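6 October 2019

Too tired to cook tonight, so it was toast and the last of the plum jam, and now I'm sitting up in bed with the lamp on, wanting to get this down before it slips away. A good long day at Horden, mostly spent on the handover rules, which I have been putting off since April and which Caoimhe has been very patient about.

The trouble is that our old rule sheet was written for one arm at a time. It says how fast the arm may travel near the table, who may stand where, and when to press the stop, and all of that is perfectly sensible as far as it goes. But it has nothing in it for two grippers meeting over the same small thing, and that's most of what we do these days! So Ekua and I pulled our chairs up and went through it line by line, with Emmett reading out the awkward bits in his newsreader voice. 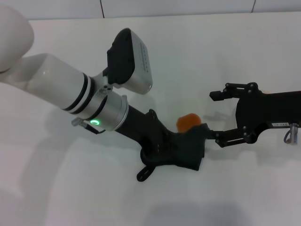
*Both grippers at the orange piece, green light lit on the left wrist.*

We argued (nicely) over the word "release" for most of the morning. Ekua wants the giving side to hold on until the taking side has properly closed, and a person has said so out loud. I thought the saying out loud was a bit much, but she told me about her time at Plerkumeck, where two people each believed the other was watching, and I came round. So it's in. Rule 29 now reads: "One named person calls the handover. Everyone else keeps their hands off the table until the call is finished." I'm rather proud of that one – it's short, and Amerley understood it first time without asking me what I meant.

Speed was easier. We settled on 30 millimetres a second for the last stretch, which feels like watching paint dry, but Efua says soft pieces deserve it and so do fingers. She also wants loose cables checked before every session, and the check written down with initials, and I've promised to make a proper box for it on the form.

Emmett is still grumbling that the whole document is too long. He may be right, bless him. I must ask Caoimhe tomorrow whether the cleaning section can go on a sheet of its own, and find out who has the spare key to the Sistlow cupboard.

Rang Mum before bed. Her knee is better.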